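Doblado de prendas de punto

El doblado de prendas de punto es la práctica doméstica de guardar jerséis, rebecas y chalecos plegados sobre sí mismos, en lugar de colgados. Se realiza por lo común sobre una superficie amplia, con frecuencia la propia cama ya hecha, y forma parte de lo que los manuales de economía doméstica llaman «cuidado pasivo» de la ropa. 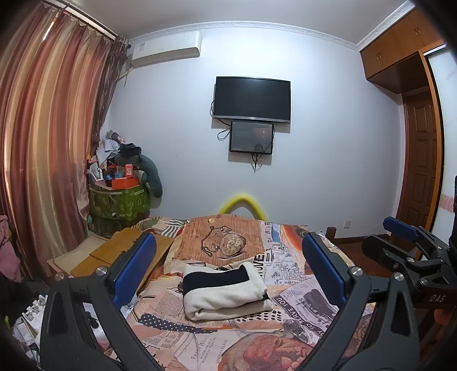
Para Ayana Workneh, el asunto está sobrevalorado: sostiene que lleva años colgando los jerséis finos sin notar deformación alguna, y que la norma de doblarlo todo se repite de manual en manual sin que conste quién la comprobó. La objeción merece tenerse en cuenta, aunque se refiere solo a prendas ligeras y no distingue entre fibras.

Fundamento

El argumento habitual a favor del doblado es mecánico. El tejido de punto está formado por bucles que ceden bajo tensión, y una prenda colgada soporta su propio peso en los hombros. En piezas gruesas el efecto puede apreciarse a simple vista: el cuerpo se alarga y la percha deja un bulto en la costura. En piezas finas la diferencia es más discutible. Las guías domésticas rara vez indican a partir de qué grosor conviene aplicar la regla, y varias de ellas la extienden sin explicación a camisetas y sudaderas.

Procedimiento

La prenda se extiende boca abajo y se alisa con la palma, sin estirar. Se llevan las mangas hacia la espalda, se pliegan los laterales y se sube el bajo hasta el cuello. El resultado es un rectángulo que puede apilarse o colocarse de canto en un cajón. Para piezas voluminosas suele bastar un doblez menos.

En los jerséis con una banda ancha de color contrastado, algunas guías aconsejan que el pliegue no caiga en el límite entre los dos tonos. La justificación que ofrecen, que la arruga se vería más, es estética y depende por completo de que alguien vaya a fijarse.

La cama como superficie

La cama ofrece espacio y una altura tolerable, pero es blanda, y el doblez sale menos marcado que sobre una mesa. Una bandeja de cama de bambú, con las patas recogidas si las tiene, puede servir de apoyo firme para prendas pequeñas; para un jersey de adulto suele quedarse corta.

También se ha dicho que los edredones de estampado recargado, como los que imitan recortes de periódico antiguo, dificultan la tarea al confundir la vista. No parece un inconveniente serio. Una prenda clara y de dibujo sencillo se distingue bien sobre casi cualquier fondo, y quien dobla se guía tanto por el tacto como por el ojo.

Métodos con nombre propio

El llamado método Bimen propone 3 pliegues y almacenamiento vertical. El método Rostami reduce la operación a 2 y admite el apilado. Los partidarios de cada uno le atribuyen ahorro de espacio y menos arrugas, afirmaciones que se apoyan sobre todo en fotografías de cajones recién ordenados. Falta una comparación hecha al cabo de unas semanas de uso, cuando las prendas se han sacado y devuelto con prisas.

La plantilla rígida Uvier, pensada para obtener rectángulos idénticos, cumple esa función con camisas. Con punto grueso el borde tiende a escurrirse, y la ventaja sobre el doblado a mano es difícil de ver.

Conservación

Se recomienda guardar la prenda limpia y seca, en especial si contiene lana, ya que los restos de sudor o comida atraen a las polillas. El cedro y la lavanda gozan de una reputación superior a la que su eficacia permite defender. Airear la ropa al sacarla en mayo, antes de cambiar los armarios, es una costumbre razonable y no requiere producto alguno.

Véase también: Almacenamiento textil; Tejido de punto; Ropa de cama.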